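# Firmas de la petición Lucero: horario de la final de liga regional

Conjunto de datos con las 2.315 firmas recogidas por la petición que solicita adelantar la final de la liga regional de balonmano. El partido empieza a las 21:45 y la petición propone las 18:00. El texto original es de Fidel Ocampo; la limpieza y el mantenimiento de los ficheros corresponden a Krystyna Laskowska.

## Contenido

- `firmas.csv` - una fila por firma, sin nombre ni correo.
- `comentarios.csv` - texto libre, enlazado por `id_firma`.
- `clubes.csv` - tabla auxiliar con los 15 clubes de la liga.

Codificación UTF-8, separador punto y coma, horas en formato de 24 h.

## Campos de `firmas.csv`

| Campo | Tipo | Notas |
|---|---|---|
| `id_firma` | entero | no consecutivo |
| `club` | texto | vacío si no se declara |
| `tramo_edad` | texto | 7 tramos |
| `canal` | texto | `web` o `papel` |
| `hora_preferida` | hora | opcional |

Las firmas en papel se transcribieron a mano. Cuando la letra no permitía identificar el club, el campo se dejó vacío; no se ha imputado ningún valor.

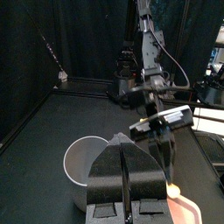 Los duplicados se eliminaron por coincidencia exacta de correo antes de anonimizar. En papel no había correo, de modo que una misma persona puede figurar en los dos canales. Las firmas del Hilano aparecen con dos grafías en la versión 1; desde la versión 2 se usa solo `Hilano`.

## Limitaciones

La muestra no es representativa de la afición. El club Illel difundió la petición entre sus socios y está sobrerrepresentado. El campo `hora_preferida` se añadió al formulario con la recogida ya en marcha - las firmas anteriores lo tienen vacío.

## Uso

```
python validar.py --entrada firmas.csv --clubes clubes.csv
```

El script devuelve código 1 si encuentra un club ausente de la tabla auxiliar.

## Licencia

CC BY 4.0 para los datos. Los comentarios pueden citarse sin intentar identificar a sus autores. La próxima revisión está prevista para diciembre.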